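Project Notebook - Household Chores Working Group, Dirurlow Laboratory
Entry 14
Dec 7, 2022

Purpose of this entry: to record the group's current position on whether laundry handling may be moved from the "assisted" list to the "unattended" list before the May review. The short answer is no. The reasons are set out below so that the discussion does not have to be repeated.

Folding. The Sotomayor controller, running on the bench arm, folds a hand towel from a flat start without help. From a crumpled start it needs a person to find the first corner. Once the corner is in the fingers, the remaining steps are dependable. Shirts remain outside the permitted tasks. Sleeves catch under the body of the garment, and the controller does not recognize that this has occurred.

Stacking. Results are acceptable on the bench and poor elsewhere. The bench is hard, flat and plain. A bed is soft, and the bedspread is frequently printed. The segmentation model continues to treat printed figures as separate objects and proposes grasp points on them. In the last batch it proposed to pick up a cartoon face 6 times. Retraining on the Kason set reduced this fault but did not remove it. Shadow is a related difficulty - a dark garment lying in a dark shadow is merged with it, and the proposed grasp lands beside the cloth.

Grasping. Thick blankets are easier than expected, as the finger pads can close on almost any ridge. Thin sheets are the reverse. When the pads close on a thin sheet they tend to take the layer beneath as well, and the whole stack moves. The proposal from Poslow to add a slip sensor behind each pad is supported in principle. Cost has not been received.

Demonstrations. The count of hand-held demonstrations now stands at 3546. Too many of them begin with a single item on a clear surface. Members recording new work are asked to use beds as they are found, with folded and unfolded items together, and to open the jaws fully before the first approach. The approach angle should be varied between recordings.

Comparison with shop-floor work. It was asked why the same arm sorts shop rags without difficulty. Shop rags are of one size, arrive in a bin and may be dropped. Household linen has an owner who expects it to be put back in a particular order. The order is not written down anywhere, and the present software has no means of learning it other than by demonstration.

Actions:
Relabel the printed-bedspread recordings, separating pattern from cloth.
Repeat the thin sheet trial with 5 layers at reduced closing force.
Request the sensor quotation from Poslow.
Keep shirts off the permitted list until the sleeve fault is understood.
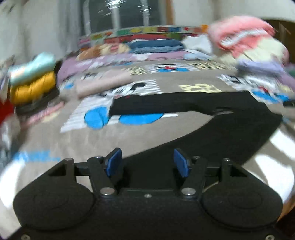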